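Home | News | Trip Reports | Equipment | Contact
Print this page | E-mail this page

Shopping for arms at the Poreta open day

I drove out to Bronenmont in February with a notebook and a budget I already suspected was wrong. Our shop wants a two-arm cell by summer, and Poreta was letting visitors stand right next to theirs and ask rude questions about money. So I did!

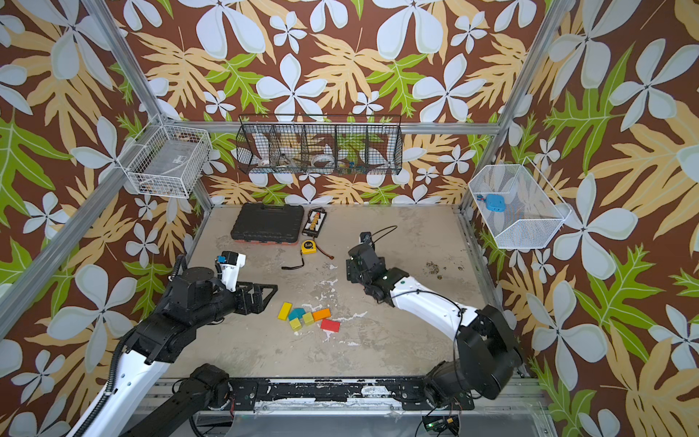 Chinyere Omoregie told me to price the cell first and the arms second, and to write down every cable and bracket before calling a single dealer. My list had 2 arms on it and not much else.

I'd been eyeing the Zendell package, but it leaves out the mounting rail and the wrist cameras, and those add up fast. The things you practice on are the cheap part - wooden blocks do fine. Wire baskets on the walls went on my list too (I always forget storage).

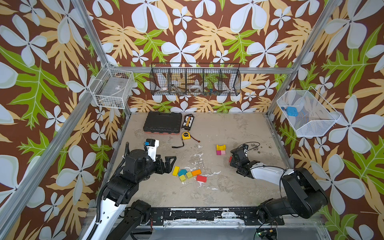 Photo: Poreta open day

Adeleke had a table by the coffee and quoted me 531 dollars for a spare gripper, plus 23 for shipping. I'd penciled in 500 for spares, total, so that line is getting rewritten. They also said to plan on keeping one complete spare on the shelf, and after pricing a week of downtime on the drive home I think they're right. 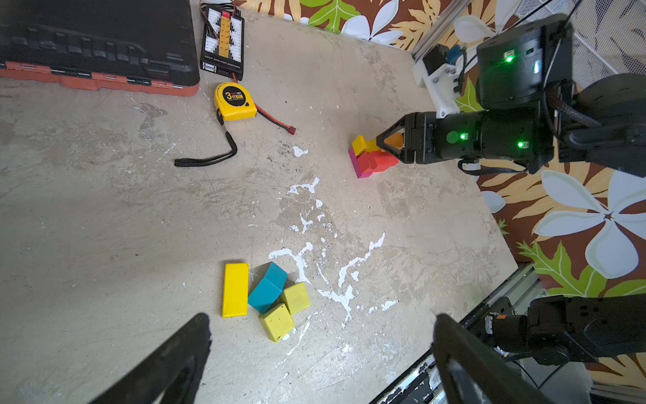 Stacking blocks, seen from the wrist.

Next up is the floor plan. I still need to find out if our bench can take the rail bolts, and Poreta promised to e-mail me the hole spacing.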